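Ticket 1092
Product: Vokerel thermostat, bedroom zone
Status: Closed
Opened: Wednesday

Original report

The bedroom zone on our Flitex heating system stays cold overnight. The schedule calls for heat from 9 p.m., the Vokerel thermostat on the bedroom wall shows the flame icon, and the radiator under the window does not get warm. The other two zones work. I bled the radiator twice and got no air out of it. The batteries in the thermostat are new.

The problem started in January after the installer, Hrynyshyn Heating, swapped the old wall dial for the Vokerel. It worked for a few nights and then became hit or miss. Some mornings the room is fine, other mornings it is 15 degrees below the living room.

Support, first reply

Please check three things and report back.

1. Open the zone menu and read the valve state while the flame icon is on. It should say OPEN.
2. Put your hand on the pipe on both sides of the Bedau valve. Note which side is warm.
3. Tell us what is near the radiator and the thermostat. Curtains and bedding hold back more heat than people expect.

Customer update

Valve state says OPEN. The pipe is hot on the boiler side and cool on the radiator side. The curtain is long and does hang in front of the radiator. I tied it up for one night and it made no difference.

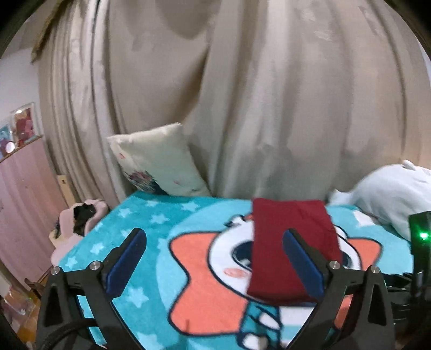
Bedroom, bed and long beige curtain.

Support, second reply

Hot on one side and cool on the other with the state showing OPEN means the valve head is getting the signal and the pin is not moving. This is common on Bedau valves that sat closed all summer. To free it:

Turn the zone off at the thermostat and wait 15 minutes.
Unscrew the valve head by hand. Do not use pliers on the plastic collar.
Press the metal pin in with something flat and let it spring back. Do this several times. It should move smoothly – if it sticks or stays down, stop and call the installer.
Screw the head back on, turn the zone on, and run a valve test from the service menu.

The test takes 40 seconds. Leave the thermostat alone until it finishes.

Customer update

The pin was stuck in. It came back up after I tapped the side of the valve body with a screwdriver handle, and after that it moved with no trouble. Valve test passed. The radiator was warm along the top in 30 minutes and warm at the bottom a while later.

I also found that the installer had left the minimum off time at 40 minutes. I set it to 15 – the other zones were already on that.
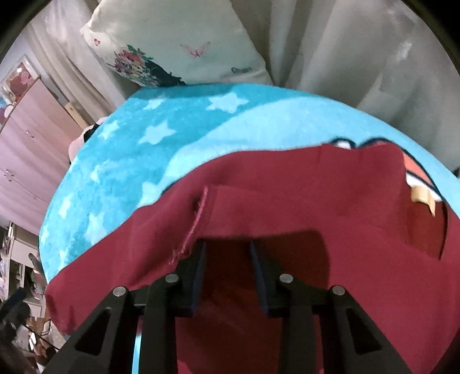
Does the minimum off time need to match in all zones?
Each zone keeps its own setting, so they can differ. We suggest 15 for rooms with a single radiator. Go higher only if the boiler starts and stops too often.

Support, closing note

Cause: valve pin stuck in the closed position. Second item: minimum off time set too long at install. If the pin sticks again, ask Hrynyshyn for a new valve insert. The head can stay. Run the bedroom zone for a few minutes once a month in summer to keep the pin free.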